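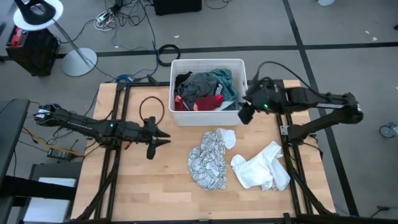 A bin of clothing and two pieces of fabric on the table.

Home | News | Events | Swap Shelf | Contact

Mending Night is back in April

Well, it has been a long winter, and I know a good many of you have been saving up your holes and missing buttons for us! Mending Night starts up again on the first Monday in April, seven o'clock, in the back room of the Zemley Street library, and we would dearly love to see you there, whether you sew beautifully or have never threaded a needle in your life.

We had 27 people at our last evening in the fall, which was a squeeze (sorry to everyone who ended up on the step stools), so the library has kindly given us the reading corner as well. Please bring your own scissors if you have a pair you like. We have thread in most colors but are very low on gray and navy, and the button jar could use some of those small white shirt buttons that always go missing first.

A few people have asked about woven throws and loosely woven scarves, which can be a bit scary when a thread pulls. Please don't snip the loop! Turn the piece over, ease the loop through to the back with a blunt needle or a small crochet hook, and then stretch the cloth gently both ways until it settles. It takes patience — I usually do mine with the radio on — but most snags come out so well you'd have to hunt for them. 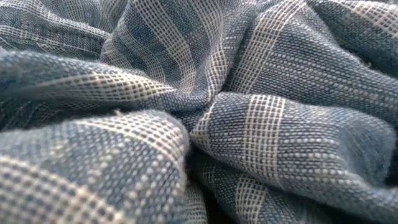 One reader from Fekete Road wrote in to say that she puts a dab of clear nail polish on a snag as soon as she spots it, before working it through, and that it has saved her two blankets and a cardigan. I've always been nervous of polish on wool, myself, but she swears by it on cotton, so try it on a corner and let us know how you get on.

Coffee and something sweet will be out by seven, and anything you don't finish can go home in a bag with your needle still in it. Mind your fingers!

3 comments | 44 shares

Zemley Street Neighbors newsletter | Contact us | Back to top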